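Humidade relativa e arquivo em papel: notas de um ano de medições

O arquivo doméstico de que tenho falado nesta série ocupa uma divisão virada a norte, no rés-do-chão, com uma parede exterior em pedra e as restantes em tijolo. São 477 pastas de correspondência comercial, plantas e cadernos de contas, herdadas de um escritório de agrimensura que fechou portas antes de eu nascer. O inventário ficou fechado em agosto. Faltava tratar do problema que adiei desde o início, a água no ar.

O papel é higroscópico. Troca vapor com o ambiente até atingir um teor de humidade de equilíbrio, que depende sobretudo da humidade relativa e, em menor grau, da temperatura. Quando a humidade relativa sobe, as fibras incham no sentido transversal; quando desce, contraem. Uma folha solta aguenta isto sem grande dano. Um caderno cosido, com cola animal na lombada e capa de cartão forrada a tela, tem três ou quatro materiais que se movem a velocidades diferentes, e o resultado são lombadas arqueadas e colas estaladas.

Durante muito tempo segui a regra antiga do valor fixo, cinquenta por cento, todo o ano. É uma regra cómoda de escrever e cara de cumprir numa casa. A literatura mais recente aceita variações sazonais lentas, desde que não haja saltos bruscos e que se fique longe do limiar em que os fungos germinam. Para papel de qualidade média, sem emulsões fotográficas, trabalho com uma banda entre quarenta e sessenta por cento e preocupo-me mais com a amplitude diária do que com a média mensal.

Para medir usei dois registadores Distgate, um junto à parede de pedra e outro no interior do mobiliário. Antes de os instalar fiz a verificação com solução saturada de cloreto de sódio, que a vinte graus estabiliza o ar de um recipiente fechado perto dos setenta e cinco por cento. Um deles lia dois pontos acima. Apliquei a correção na folha de cálculo e deixei o aparelho como estava, já que o ajuste interno não é reversível sem o cabo do fabricante. Intervalo de registo: 12 minutos. É curto demais para uma análise sazonal, mas permite ver o efeito de uma janela aberta.

O primeiro resultado com interesse foi a diferença entre os dois pontos. Junto à parede, a humidade relativa acompanha a chuva com um atraso de poucas horas. No interior do móvel, a curva é a mesma, mas achatada, e os picos chegam no dia seguinte. A madeira e o próprio papel funcionam como tampão: absorvem vapor quando o ar exterior está húmido e libertam-no quando seca. Quanto mais cheio o volume, mais forte o efeito. Um armário meio vazio comporta-se pior do que um armário cheio, coisa que contraria a intuição de quem gosta de deixar espaço para o ar circular. 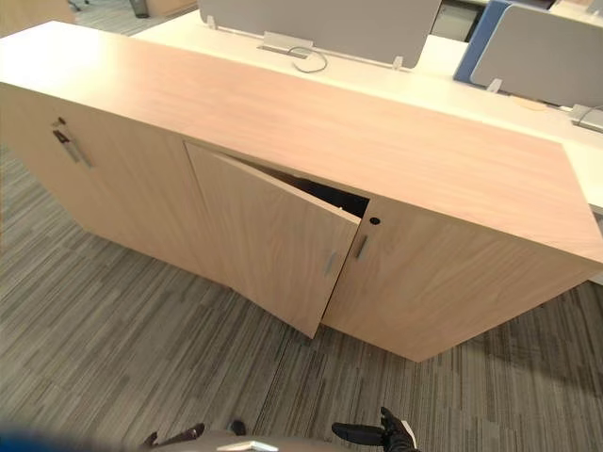 Armário baixo de madeira clara, porta do meio entreaberta.

O tampão só funciona se a troca de ar for lenta. A grandeza relevante é a taxa de renovação, em volumes por dia, e mede-se com um gás traçador. Não tenho equipamento para isso. A Olaia Quintana, que trabalha com vitrinas, sugeriu-me um método indireto: colocar um tabuleiro de sílica condicionada no interior, deixar a divisão estabilizar e ajustar uma exponencial ao decaimento. O método dá uma ordem de grandeza e pouco mais, com erro considerável se a temperatura oscilar durante o ensaio. Repeti-o duas vezes, com resultados próximos, e dei-me por satisfeito.

Quanto à sílica em uso permanente, pesei a hipótese e pus de lado. Para uma capacidade tampão com algum significado, seriam precisos 600 gramas por compartimento, recondicionados várias vezes por ano. O papel armazenado já faz esse trabalho. Reservei a sílica para a caixa das provas fotográficas, que é pequena, fecha bem e precisa de valores mais baixos do que o resto.

Passei depois à desumidificação da divisão. O aparelho que lá está é um Nikusness de compressor, com higróstato mecânico de histerese larga: liga aos sessenta e dois, desliga perto dos cinquenta e quatro. Isto produz um dente de serra de oito pontos várias vezes por dia, bem visível no registador da parede e invisível no do móvel. Substituí o higróstato por um controlador externo com banda de três pontos e tempo mínimo de paragem, para poupar o compressor. O consumo subiu ligeiramente. O dente de serra quase desapareceu.

Há um pormenor de disposição que me custou meses. As pastas estavam encostadas à face interior da parede exterior, e a superfície da pedra, no inverno, fica vários graus abaixo do ar da sala. À temperatura da parede, a humidade relativa local é bastante superior à que o sensor lê no centro da divisão. Afastei tudo um palmo e a diferença entre leituras reduziu-se para metade. A Ngaio Ellery tinha-me avisado disto por correio eletrónico, com um diagrama psicrométrico anexo – li a mensagem e arquivei-a sem fazer nada.

No próximo texto trato das caixas. Encomendei um lote à Zallemthorpe, em cartão com reserva alcalina, e quero comparar o pH do extrato a frio com o valor declarado antes de transferir seja o que for. O caderno 927, o das cadernetas de campo com capa de oleado, fica de fora até eu perceber o que está a migrar da capa para as primeiras folhas.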